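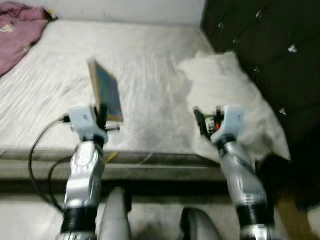
Buklow, 7. Juli 2019

LIESMICH zum Datensatz Bunting, Teil Schlafzimmer

Dieser Teil enthält 387 Episoden, aufgenommen mit einem zweiarmigen Roboter in möblierten Wohnungen. Die Kamera sitzt am Kopf. Aufgaben sind das Ablegen und Aufnehmen kleiner Gegenstände am Bett, darunter ein Smartphone, sowie das Glattziehen von Laken und das Verschieben von Kissen. Die Regeln unten gelten für alle Aufnahmen ab Februar. Ältere Episoden liegen im Ordner alt und wurden nicht nachbearbeitet.

Ansprechpartnerin: Suqin Kang

Inhalt

episoden/ Bildfolgen der Kopfkamera und Gelenkwerte beider Arme
protokolle/ ein Blatt pro Sitzung, ausgefüllt vor dem Einschalten
vudanex/ Exporte im Vudanex-Format, nur lesend
alt/ Aufnahmen vor Einführung der Regeln

Regeln für den Aufbau

Der Roboter steht an der Längsseite oder am Fußende, so dass beide Greifer die Matratze erreichen, ohne dass sich der Rumpf vorbeugt. Zwischen Bettrahmen und Roboter darf während der Aufnahme niemand stehen. Der Not-Halt liegt bei der Person, die bedient, und wird nicht auf dem Bett abgelegt.

Kabel an den Greifern brauchen genug Spiel für die volle Drehung des Handgelenks. Eine Schlaufe, die neben dem Arm herunterhängt, ist zulässig. Vor jeder Sitzung werden beide Arme einmal langsam bis an die Bettkante gefahren und die Kabel dabei beobachtet. Bleibt eines am Rahmen hängen, wird neu verlegt und der Test wiederholt.

Decken und Kleidung bleiben auf dem Bett, wenn sie dort schon lagen. Das Laken muss nicht glatt sein. Wir wollen Falten in den Daten haben, auch solche, die einen Gegenstand halb verdecken.

Regeln für Telefone

Es werden nur Geräte aus dem Bestand von Willon verwendet, keine privaten. SIM-Karte entfernen, Benachrichtigungen ausschalten. Der Bildschirm darf leuchten, solange keine Namen, Nachrichten oder Fotos von Personen zu sehen sind. Das Telefon wird am unteren Ende gegriffen. Die Greifkraft bleibt auf Stufe 5, auch wenn das Gerät rutscht. Fällt es auf die Matratze, läuft die Episode weiter und bekommt das Kennzeichen "gefallen". Fällt es auf den Boden, wird abgebrochen.

Qualität der Bilder

Bewegungsunschärfe ist kein Ausschlussgrund. Auf Bildern wie dem am Anfang dieser Datei ist das Telefon verwischt, während die unteren Armsegmente noch recht scharf sind. Solche Bilder bleiben drin. Verworfen wird eine Episode erst, wenn mehr als 20 Bilder hintereinander so unscharf sind, dass sich die Lage der Greifer nicht mehr bestimmen lässt. Das betraf bisher 52 Episoden. Sie sind in den 387 nicht enthalten.

Weiße Greifer vor weißem Laken werden von der automatischen Maskierung schlecht erkannt. Masken in diesem Teil bitte von Hand prüfen. Dasselbe gilt für helle, flauschige Kissen. Glänzende Armsegmente erzeugen Lichtreflexe, die gelegentlich als eigener Gegenstand markiert wurden; gefundene Fälle bitte in masken_fehler.txt eintragen.

Benennung

raum_bett_aufgabe_laufnummer, alles klein, keine Umlaute. Wer eine Episode umbenennt, ändert auch den Eintrag im Protokoll.

Bekannte Lücken

Kaum Aufnahmen bei Kunstlicht. Keine Betten mit Gitter. Bei einigen frühen Sitzungen fehlen die Gelenkwerte des rechten Arms, siehe protokolle/luecken.txt.

Weitergabe

Nur innerhalb des Projekts. Anfragen von außen gehen an Suqin Kang und werden schriftlich beantwortet.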